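Kotier Linen Reuse Program
Progress report to the Skullwood Fund, second quarter

Collection from the three member guesthouses ran to schedule. We received 145 kg of retired table and bed linen, against a planned 120 kg. Sorting took longer than budgeted, mainly in the coloured stock, where fibre content is seldom labelled. Mixed lots are now held back until a burn test has been done – this adds a day but has cut rejects at the cutting table.
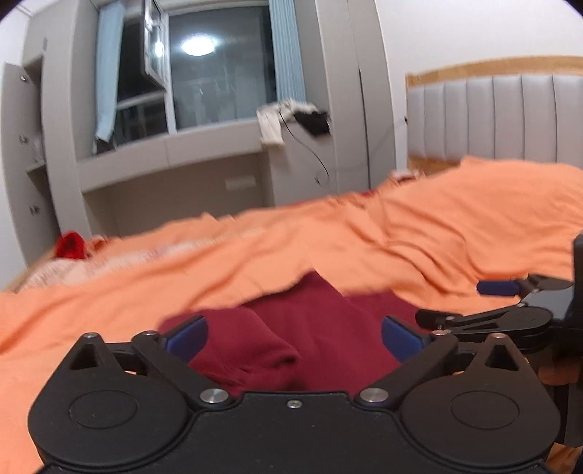
Zdeňka Tóth

Of the stock sorted, 57 kg was fit for resale as cloth and 40 kg was cut into cleaning rags for Hrnčiar. The remainder is stored at the Ement depot and will be offered for fibre recovery. Storage there costs $14 per week, charged to the transport line.

The second-hand washer failed its electrical inspection and has been returned to the dealer. A refund is expected in November. Until then Miloslav Hudec is sending wash loads to the laundromat, and we ask that the unspent repair allowance be moved to cover this.

Dye-fastness results for the red and navy lots are still outstanding.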